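**5 mai, cahier d'atelier, teinture et blanchiment**

Bon, je reprends la cuve de blanchiment au percarbonate, celle qui nous a donné du jaunâtre la dernière fois (Noreen, si tu lis ça, j'ai retrouvé ta louche, elle était derrière les bidons !). Je repars sur le coton Skamport, armure toile, même rouleau que pour le lot Wu, et je garde le lin pour la semaine prochaine parce que je n'ai pas le courage de tout mener de front.

Bain numéro 1426 : 9 g de percarbonate par litre, eau du robinet, trempage de cinq heures avec un coup de bâton de temps en temps. Le but, c'est un blanc franc sur un grand drap, sans azurant. Noreen Hanrahan tient à ce qu'on s'en passe et je suis plutôt d'accord avec elle, ça fausse tout quand on teint par-dessus.

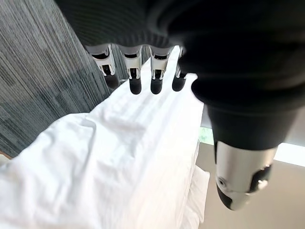 *Drap blanc posé sur le lit.*

Côté rinçage, j'ai été trop pressée sur le premier essai. L'eau du troisième bac moussait encore, donc j'en ai refait deux, et tant pis pour la facture. Au toucher c'est mieux, moins savonneux, même si les lisières restent raides. Je soupçonne l'apprêt Seltov, qui part mal sous 60 degrés. 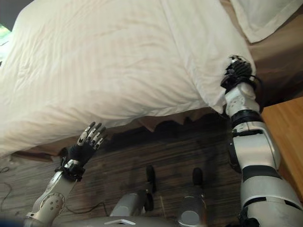 J'ai aussi coupé des bandes témoins de 24 cm, une par bain, agrafées sur carton avec le numéro au crayon (PAS au feutre, on a vu ce que ça donne). À comparer à la lumière du nord, fenêtre du fond, jamais sous le néon, qui verdit tout. 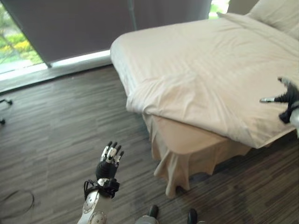 ## À voir avant la garance

Le mordançage à l'alun se fera dans la grande marmite Mesedo, bien récurée, il reste un cerne de fer au fond et ça va me ternir les rouges. Penser à racheter du carbonate de soude, et un couvercle qui ferme !

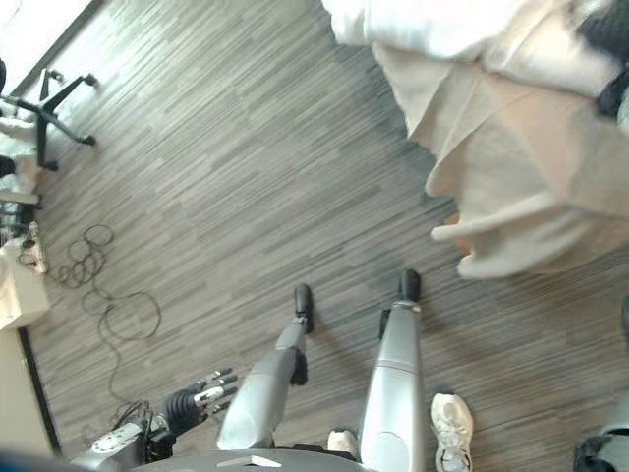

Est-ce qu'il faut laisser sécher le coton entre le blanchiment et l'alun ? Je préfère le garder humide : le mordant entre plus régulièrement et on évite les auréoles.

Bande 3 encore un poil crème, je la repasse au bain demain matin.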